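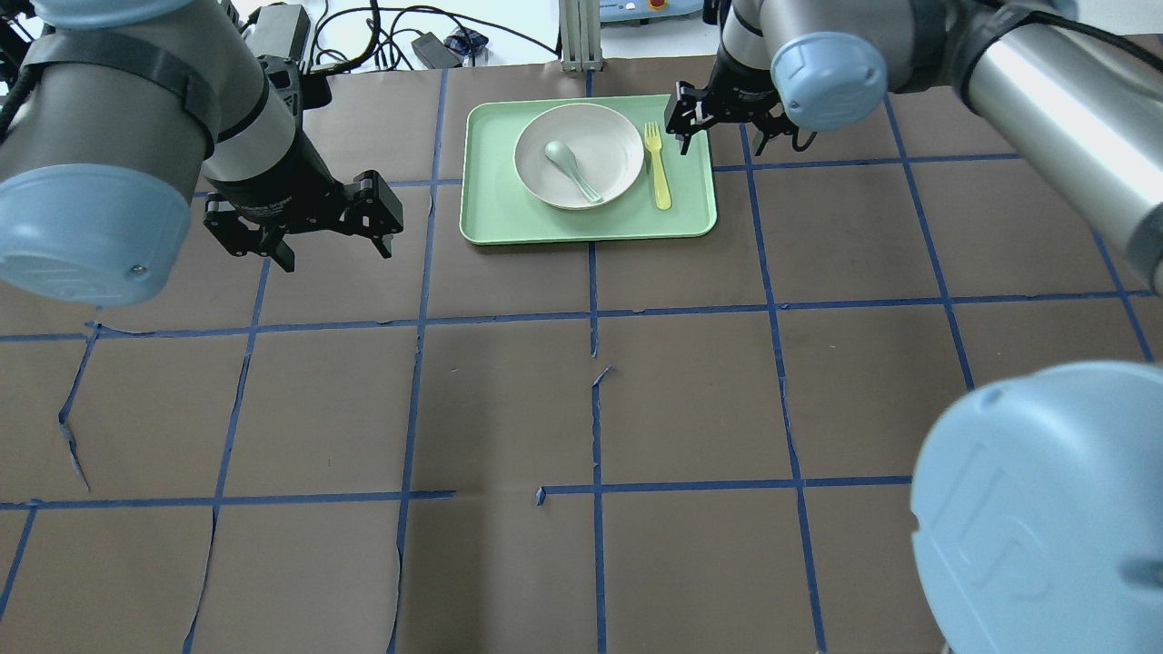

Findalau Shared Workshop
Building a Two-Arm Table Robot
Notes for Session 4: The work surface and the grid
Prepared by Mudassar Jadoon

Bring your notes from Session 3. The arms should be bolted down and homed before you start.

1. Covering the table
Use brown kraft paper, matte side up. Gloss paper throws glare into the wrist cameras. Pull it flat and tape the underside only. Replace it when a tear crosses more than one cell.

2. Laying the grid
Painter's tape, blue, straight off the roll. Run the long lines first, then the cross lines. The squares are a guide for people placing the tray and cutlery. The software does not read them, so a few millimetres out is fine.

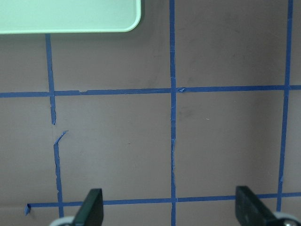
3. Setting the lowest height
Bring each gripper down slowly with the fingers open and stop before they touch the paper. Save that height in the Candano config file for each arm separately. Fingers set too low will catch the tape and lift it. Press loose ends down, or cut them off and patch.

4. Logging
Our last grid lasted 163 runs before we relaid it. Write down your own number. The Misbridge group's log from December has 1,848 entries and is on the shared drive.

For next session
Save both heights, do ten slow passes over the tray with each arm, and note the colour and centre position of every item you put out.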